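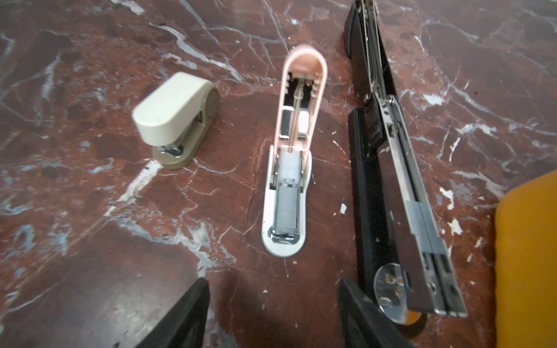 Three staplers on a marble top.

Office Supply & Records Basics, unit 4: Binding and fastening paper
Handout, J. Manninen. Revised 19/07/2019, replaces the October version

Bring this to the session, we won't have time to copy things off the board.

1. Why paper gets fastened at all

Loose sheets get out of order. Old answer was thread or ribbon through slits in the corner, sometimes wax over the knot. Slow, but it holds and you can see if someone has been at it. Law offices kept ribbon long after everyone else quit. Then straight pins, then bent wire clips, then staples. All of these overlap by decades, don't learn it as a neat sequence.

Pins: cheap, rust, stab people. Still turn up in old files so look before you put your hand in.
Clips: come off, grab the wrong page from the next bundle. Fine for a day or two.
Staples: stay put. Damage the paper when removed.

2. How a staple holds

Crown = the flat top part. Legs = the two points. Driver pushes the crown down, legs go through the stack and hit the anvil, the grooved plate on the base. Grooves bend the legs inward (normal) or outward (pinning, comes out easier). Plenty of desk models let you turn the anvil for this, most people never find out.

Staples come glued in strips. The driver shears one off the front each time. If the strip is bent or the wrong width you get a jam, nearly always at the front of the magazine. Clear it with the stapler opened out and pointed away from you.

Leg length matters more than brand. Too short, back page falls off. Too long, legs overlap and make a lump, and a drawer of lumpy corners fills up fast. See Tennant reading, first half only. 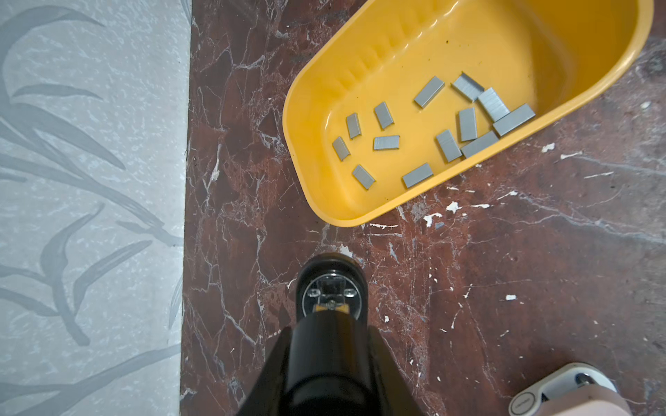 3. Case: the Paltine records room

Paltine had 1,707 personal files, all stapled top left. Valquíria Queiroz was asked to get them ready for scanning. 1,549 had at least one staple, the rest had been clipped or were single sheets. Her notes:
- pull staples from the back, open the legs first with a thin blade, then lift the crown
- do not use the claw type remover on thin or old paper, it tears the corner
- rusted ones: slip a bit of plastic film under before you touch them
- restack in the same order, number lightly in pencil if theres any doubt

First 200 files took longer than the next 600. Partly learning, partly the oldest ones came first. Keep that in mind when you estimate a job, don't multiply from the first morning.

4. What to use when

Under a week, will be split again: clip.
Goes to a customer: one staple, top left, at a slant so pages turn.
Booklet: two staples on the fold, long reach stapler.
Permanent keeping: folder or a four-flap wrapper, no metal. Rüdiger Brandes disagrees about stainless, his argument is in the Skuveck reading and it's worth knowing both sides.
Anything to be scanned: nothing at all if you can recieve it loose.

5. For next time

Read Uleck, chapter on filing rooms. Skip the tables.
Write half a page: pick one kind of paper from your own workplace, follow it from the printer to the shredder, say how it is fastened at each stage and who takes the fastening out. Hand in to Jouko Valtonen, I'm away.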